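Tillora Community Archive
Interim report to the Windix Fund, second period

1. Progress against the work plan

Cataloguing of the parish and market records has moved ahead of schedule. At the end of July the catalogue held 2,521 entries, of which 1,829 have been checked against the original papers. The remainder are waiting for a second reader. Evie Penrose has taken over the checking of the market tolls, where the handwriting is poor and several ledgers share the same dates.

The transcription of the Somboon family letters began in the spring under Uthai Chaiyaporn. Progress has been slower than planned - many of the letters switch between Thai and English within a single page - and we ask that the completion date be moved to the next period.

2. Staffing and training

Dayana Camacho joined as cataloguing assistant in May. Liviu Ghiță has reduced his hours but continues to supervise conservation. Two training sessions on the handling of bound volumes were held for staff of the Kuver reading room.

3. Public access

The online index opened to readers in June and received 1,066 searches in its first month. Most concerned family names and house addresses.
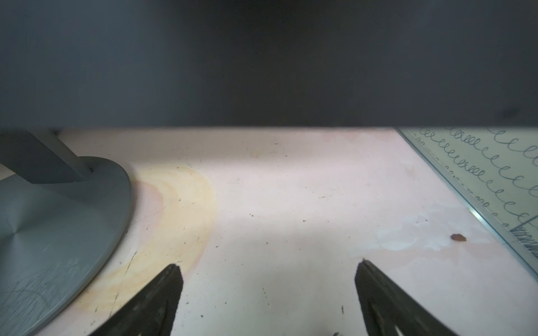

Searches by street remain unreliable where a road has been renamed, and a list of former street names is being prepared to correct this. Readers who report a missing address are at present answered by letter or email.

4. Spending

Spending is within the agreed budget. There is a small underspend on travel, which we request permission to move to the purchase of archive boxes. A full statement of accounts will follow with the final report.

Kanchan Goel
Project Manager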